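This site uses cookies to remember your settings. By continuing to browse you agree to their use.

Dye room notebook
6/4/19
Posted by Genji Fukuda

Wash-fastness on the red cottons, second go. The first lot bled into the white backing and I put it down to a short rinse. Yvette reckons it was the soda ash, so we split the cloth and tried both.

Lot A: Kikuchi red, 4 per cent on weight of cloth, soda ash as on the tin. Lot B: same dye, same colour depth, soda ash made up fresh from the new bag. Both held at 50 degrees for the full soak, then rinsed cold until the water ran clear. B cleared well before A. I didn't time it and should have.

Stitched a strip of each to bleached calico and ran them through a hot wash with ordinary powder. A left a pink edge on the calico, fainter than last time but there. B left nothing I could find at the window. Under the lamp Yvette thought she saw a trace along the seam – I couldn't.

The old bag of soda ash had gone lumpy at the bottom. Binned it. New one is in the lidded tub beside the scales, please keep the lid on.

Also tried the Gotari navy on offcut 719. Patchy where the cloth had been folded in the bucket. Not the dye's fault. Needs a bigger bucket or less cloth, and more stirring in the early part of the soak.

For quilts already made up, I still wouldn't put anything through a hot wash without testing the darkest patch first. Damp white rag, press it down, leave it under a book for an hour. If the rag picks up colour, wash cold and dry flat out of the sun. 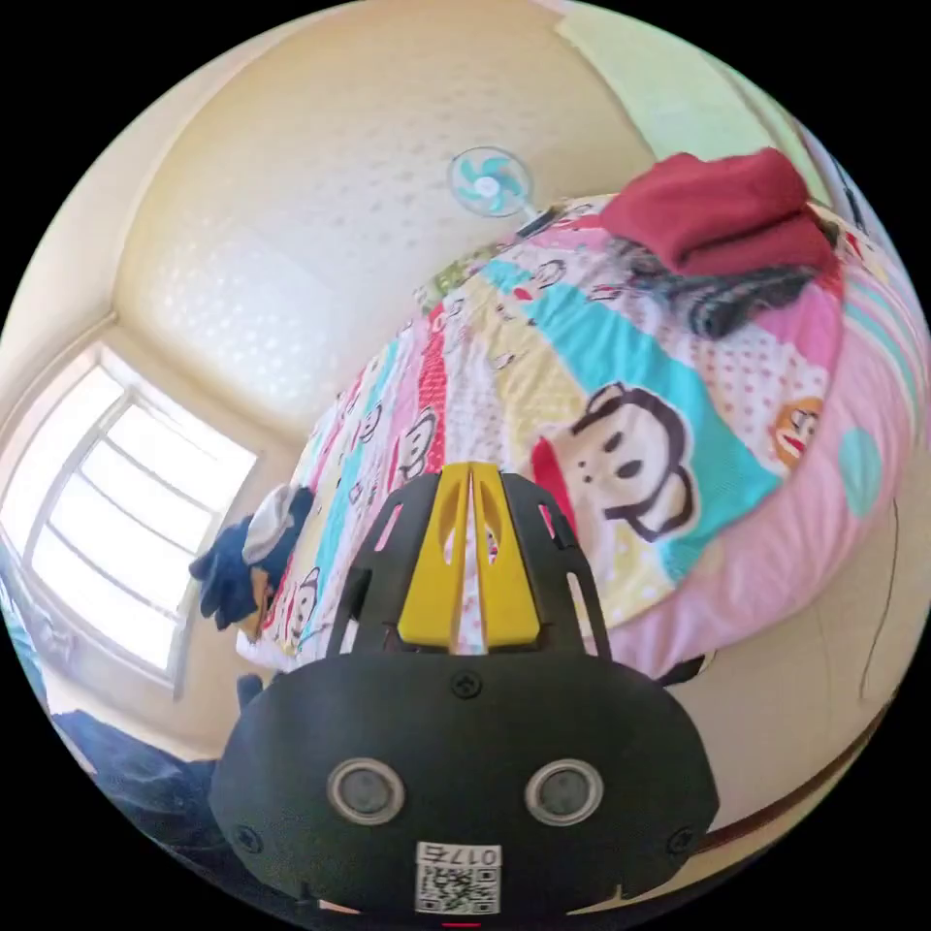
Patchwork quilt on a bed
Black gripper with yellow fingers in front

Strips from both lots are pinned to the board, labelled on the back. I want them left in the light until November, half under card, so we get a fade reading from the same cloth.

To do: repeat lot B with the Estina turquoise, which has always been the worst for bleeding. Order two more metres of calico. Find the good thermometer.

Recent entries
Estina turquoise, first rinse trial
Scouring old sheets before dyeing
Batting shrinkage, cotton and wool
Notes on the Starkuletti indigo vat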